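Section 13. When the arm stops and the gripper won't close

I wrote this section after my own Breveo arm froze on me in the simulator for the third time in one evening. Error 574 is the one you'll meet most. It means the finger command went out and no position came back, so the controller locks every joint and waits for you.

CAUTION: Don't hit Resume first! The old close command is still in the queue, and the fingers will snap shut on whatever they're near.

1. Press Hold, then open the Faults tab and write down the code.
2. Clear the queue. Do it twice if the counter still shows anything.
3. Jog the wrist straight up at the slowest speed until the fingers are clear of everything.
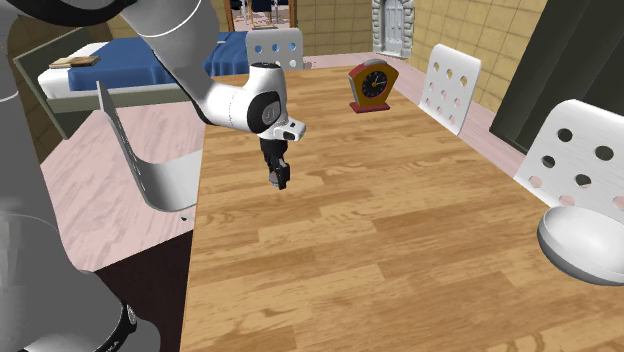 Error 574 likes to come back on the first move, so run your test close in open air before you go anywhere near an object. I do mine over bare tabletop, fingers pointing down and nothing between them, with the clock and the bowl well out of the way — if the gripper jumps, it only grabs air.

4. Send Close, wait for the position to come back, then send Open.
5. If 574 shows up again, set the finger timeout to 400 ms and repeat step 4.

Note: the Grinix plug-in puts the timeout back to its default every time you load a kitchen scene (I lost a whole evening in October to that one).

6. Go back to your task and check finger clearance in the wrist view before you let it run. Look at both sides of the gripper, especially with a blade nearby. 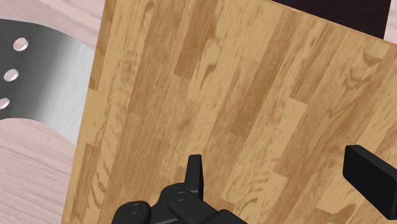 Wrist view, fingers apart at the cutting board, knife behind it.

7. Press Resume and keep a hand on Hold for the first grasp.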